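Low-carb seeded crackers: rolling, scoring and drying

Makes two trays. The dough can be mixed by hand or in a stand mixer on its slowest setting.

1. Combine the dry ingredients

Weigh the ground flaxseed, sunflower seeds, psyllium husk and salt into a large bowl. The full batch comes to 825 g before water. Grind the psyllium first if it is the whole-husk type, or the crackers will have a stringy texture.

2. Add the water

Pour in 775 g of cold water in one go and stir until no dry patches remain. Cover and leave for about 25 minutes. The dough should hold a groove when a spoon is drawn through it. If it slumps, leave it longer; do not add more seed.

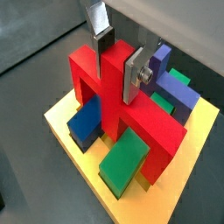 3. Roll and score

Divide the dough in half. Roll each piece between sheets of baking parchment to the thickness of a pound coin. Peel off the top sheet and score with a blunt knife, going right down to the paper.

4. Bake and dry

Bake at 150°C (fan) for an hour, swapping the trays halfway. Snap along the score lines, turn the pieces over and return them to the oven, switched off, with the door ajar.

Store in a tin with a tight lid. Any that soften can be crisped again at the same temperature.

Recipe by Giuliana Urrego. Filed under: Crackers, Low Carb, Baking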